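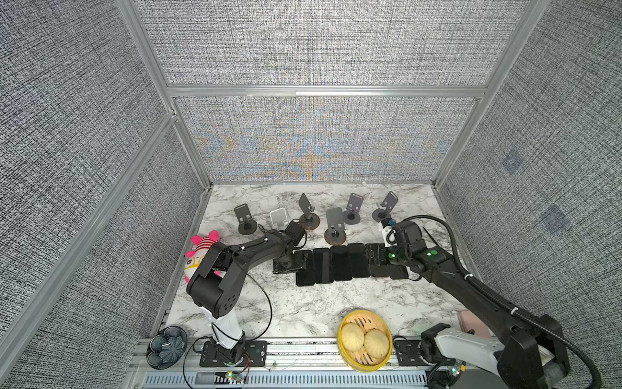

Hallside Residents' Forum
Communal Areas and Meetings
Thread: Phones at general meetings -- proposed house rule

Hallside_Office
Members are invited to comment on a draft rule for general meetings, to take effect from May. The text reads as follows: "Mobile telephones shall be switched to silent and placed face down for the length of the meeting. Calls shall be taken outside the room." The draft was prepared after 11 written complaints were received following the last meeting. Comments should be posted in this thread. The office will not reply to each one.

Kastton_Row
I support the draft. The item on the bin store had to be read out a second time owing to ringing, and the meeting closed well past nine o'clock. Those of us who had arranged to be home by then were put to some trouble.

dridinus
I must object to the words "face down". Silent is reasonable. The position of a telephone on a table is a matter for the person who owns it. I would also ask the office to say whether the complaints came from 11 households or from fewer households writing more than once.

Hallside_Office
The complaints came from 8 households.

sima_upper_floor
May I ask that the rule provide for members who are on call or who care for a relative. I am in the second group and have to see at once who is ringing. With the screen hidden and the sound off I would have to leave the meeting altogether, and I should like to vote on the service charge.

Kastton_Row
I have every sympathy with the previous member. A short exception could be added: "save where a member has told the chair beforehand". It need not be in writing.

dridinus
That would oblige people to announce their private affairs to the chair. I cannot agree to it. A lit screen disturbs very few people. A member reading messages during the accounts is rude, but we have never had a rule against rudeness and I doubt that we need one now.

Garden_Block_2
The building has 113 flats and the room is full for any meeting that touches on money. From the back rows the screens are very noticeable once the lights are lowered for the slides. I would keep "face down" for the slides only. I would also ask that the slides be shorter, although I accept that this is a separate matter.

sima_upper_floor
The wording from Kastton_Row would suit me, provided that no reason has to be given.

Hallside_Office
The draft has been amended. The second sentence now reads: "Calls shall be taken outside the room, and a member who needs to keep a telephone in view may do so on telling the chair beforehand, without giving a reason." The point about slides has been passed to the managing agent.

dridinus
I am grateful for the change but maintain my objection to the first sentence. Please record it with the papers.

Hallside_Office
The objection has been recorded.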